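A Small Stage With a Full Calendar

Neelam Pal has run the Flinden, a 113-seat playhouse two blocks from the river, for eight years. Before that she worked in its box office, and she still covers the window when someone is out sick.

We met in the lobby at 4 p.m., an hour before the crew was called for the evening show. The current production is "Barasa," a two-act family drama by Ebbe Rustad. It runs through May.

"We read it out loud in my kitchen first," Pal said. "The second act was too long and Ebbe knew it. He cut 17 pages and sent it back."

The play follows two brothers who take over their father's parts plant and disagree about whether to sell it. Arvid Boström plays the older brother. He had done mostly musicals before this, and said the lack of songs took some getting used to.

"In a musical you know where the big moment is, because the band tells you," he said. "With this one I had to find it with Hadi, and it moved around for the first few weeks."

Hadi Yammine directs. He asked both leads to spend time reading about factory work before rehearsals began, and he kept the staging simple. Most of the action takes place in the plant office and on the floor outside it.

"I didn't want a lot of furniture," Yammine said. "People in that kind of job are on their feet. So the actors stand for most of the first act, and when somebody finally sits down, you notice."

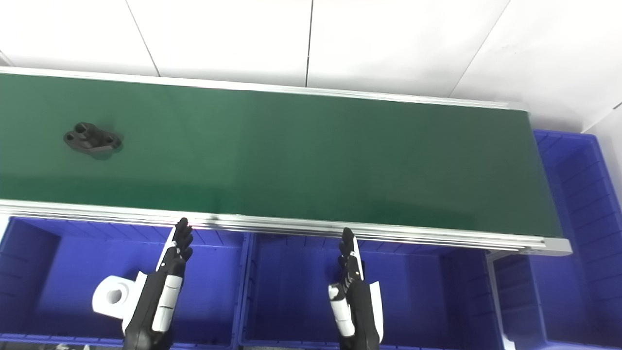 Tickets and money

The Flinden sold 1,248 tickets last season to its spring play alone. Pal said that was a good number for the house, but ticket sales still don't cover the full cost of a production. The rest comes from donations and from renting the building to dance schools in the summer.

Prices have gone up once since she took over. Seats in the back two rows are cheaper, and students can buy any unsold seat at the door.

"I'd rather have a student in the front row than an empty chair," she said. "The actors would too."

What comes next

The fall show has been picked, a comedy called "Alline" with a cast of five. Bendik Eklund, who designs the lighting for "Barasa," will direct it. Auditions are open to anyone, and he is asking people to prepare up to three minutes of material.

"Bring something you like," Eklund said. "I've heard the same four speeches for years."

Pal also wants to replace the lobby carpet and add a second matinee each month. She has a quote for the carpet. The matinee depends on whether she can find another stage manager.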